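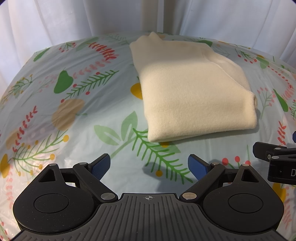 A folded cream knit sweater on a table at the Sornlow sorting room.

SORNLOW OPENS YEAR-ROUND KNITWEAR ROOM IN BALENIER

Clothing charity will fold, mend and lend sweaters through the summer

BALENIER, May 2018 – Sornlow, the clothing charity that serves Balenier and the neighboring town of Stomau, has opened a room used only for knitwear. Sweaters, cardigans, scarves and knitted blankets can now be handed in at any time of year and will be checked, mended, folded and stored until they are needed.

The room is on the ground floor of the Kanaan building, next to the main Sornlow store. Until now the charity took in knitwear only from the start of fall to the end of winter. Anything offered outside those months was turned away for lack of shelf space.

"People clean out their closets in spring," said Nazanin Arabzadeh, director of Sornlow. "They would come in with a bag of good sweaters and we had to ask them to keep the bag until October. Most of them did not come back. I can't blame them for that."

The charity leased the extra room in February and spent the weeks after that painting, putting up shelves and moving stock across the hall. The shelves hold 600 folded sweaters when full. On opening day there were 154 in place, most of them left over from last winter.

How the room works

Donated knitwear comes in through the side door on the parking lot. Each piece is looked over on a table under a good light. Staff check the elbows, the cuffs, the neckline and the seams under the arms. Pieces with small holes or loose seams go into a mending basket. Pieces that are badly worn are set aside for people who want the yarn or who use old wool for stuffing.

Sweaters that pass the check are folded by hand and placed on the shelves by size. Sornlow does not hang knitwear. The shoulders of a heavy sweater will stretch on a hanger over a summer, and the mark left by the hanger is hard to get out.

Raghda Geagea runs the room and wrote the folding guide that is pinned up by the door. Her method is a plain one. The sweater is laid face down and smoothed from the middle outward. The sleeves are folded across the back, one at a time, and laid down along the body. The sides come in next, and then the hem is brought up toward the neck, once for a short sweater and twice for a long one. The finished bundle is turned over so the front shows.

"A thick sleeve will roll if you rush it, and then you get a bump on one side," Geagea said. "It's not a disaster. But ten of those in a pile and the pile leans. So we ask people to take the extra minute."

Chunky and ribbed sweaters are stacked no more than five high. Thin ones can go to eight. Ribbed knits are folded in line with the ribs where the shape allows it, and the folds are pressed down lightly with the flat of the hand. No iron is used in the room.

The folding tables are covered with wipe-clean plastic cloths. Wool picks up splinters and old varnish, and a smooth cover lets a sweater slide and turn without catching. The tables are wiped down between batches.

Borrowing as well as keeping

Most of the clothing handed out by Sornlow is given for good, and that will also be true of the knitwear. The new part is a lending shelf. Anyone who lives in Balenier or Stomau can borrow up to three pieces for as long as 30 days and bring them back. There is no charge and no form beyond a name and a phone number.

The idea came from Imani Mwaipopo, who works at the front desk and keeps the request book. She went back through last year's entries and found 141 requests for warm clothing that were made for a short need. Some were from people starting a few weeks of outdoor work. Others had family visiting from warmer places, or a child going on a school trip to the hills.

"They didn't want to own another sweater," Mwaipopo said. "Several of them said so. They asked if they could return it and we said yes, but we had no system. It went back in a bag with everything else."

Returned pieces are washed by Sornlow before they go back on the shelf. Borrowers are asked not to wash wool at home, even when the label says it is safe. A sweater that comes back with a snag or a stain is mended or cleaned and the borrower is not charged.

The lending shelf will carry adult sizes only at first. Children's sizes will be added in the fall if enough are donated. There is a shortage of children's sweaters at Sornlow in every season, mainly in the sizes for ages six to ten.

Mending table

A mending table has been set up at the back of the room. Tala Awwad, a retired tailor from Stomau, leads the work there and will teach anyone who wants to learn. The sessions cover closing a seam, picking up a dropped stitch, darning an elbow and replacing a worn cuff. Yarn and needles are provided. People may bring a sweater of their own to work on, or take one from the basket.

Awwad said pale sweaters are the hardest to repair neatly. "Cream is never just cream," she said. "I have a drawer of it, all from different makers, and I hold one after another up to the sweater by the window. You want it a little darker than you think – new yarn always looks bright next to old."

She has asked for gifts of leftover yarn, in any color and any amount. Part balls are welcome. Yarn with the paper band still on it is especially useful, as the band gives the fiber and the weight.

Moths and storage

Sornlow asks that all knitwear be clean when it is handed in. Moths are drawn to wool that has been worn and put away unwashed, and one bag can cause trouble for a whole shelf. Every wool piece spends time in a chest freezer before it goes into the room, including pieces that look perfect. After that it is brought back to room temperature in its bag and then unpacked and folded.

The shelves are lined with plain cotton sheets, which are taken off and washed on a regular schedule. Cedar blocks are placed at the ends of each shelf. Mothballs are not used, as the smell stays in the clothes and some people who come to Sornlow have asthma.

The room has one window, fitted with a blind. The blind is kept down when no one is working there, to stop sweaters near the window from fading along the folds.

What is needed

The charity is asking for the following:

Adult sweaters and cardigans in all sizes, above all large and extra large
Children's sweaters, ages six to ten
Knitted hats and scarves
Leftover yarn and darning needles
Clean cotton sheets, any size
Sturdy paper bags with handles

Items do not need to be folded before they are brought in. Please leave hangers at home, and please empty the pockets of cardigans. Felted or shrunken sweaters can be given too, but should be put in a separate bag so they can go straight to the yarn and stuffing bin.

Sornlow cannot take coats, leather or fur in the knitwear room. Coats are accepted at the main store during its normal hours.

Support for the room

Rent for the first year has been met by a gift from Valdir Magalhães, who owns the Kanaan building and has let the main store to Sornlow since it moved there. He also paid for the shelves and the blind.

"The room had been standing unused and I was storing old doors in it," Magalhães said. "They needed the space more than the doors did. I have given them a few sweaters too."

The charity will pay the rent from its own funds after the first year. Arabzadeh said the cost is small compared with buying new knitwear, as Sornlow has had to do in the past two winters when stock ran out soon after the first cold weeks.

Visiting the room

The knitwear room is open in the afternoon on the same days as the main store. Donations can be left at the side door during those hours. Please do not leave bags outside when the room is closed – rain gets under the porch, and wet wool can rarely be saved.

Mending sessions are held in the evening, and dates are posted on the door and at the front desk of the main store. There is no need to sign up. The entrance is level with the parking lot and there are chairs at both tables.

About Sornlow

Sornlow collects clothing, bedding and shoes and passes them on free of charge to people in Balenier and Stomau. It is paid for by local gifts and by the sale of rag and yarn. The main store and the knitwear room are both in the Kanaan building in Balenier.

For questions about donations or the lending shelf, ask for Imani Mwaipopo at the front desk. Press requests should be sent to Nazanin Arabzadeh at the Sornlow office.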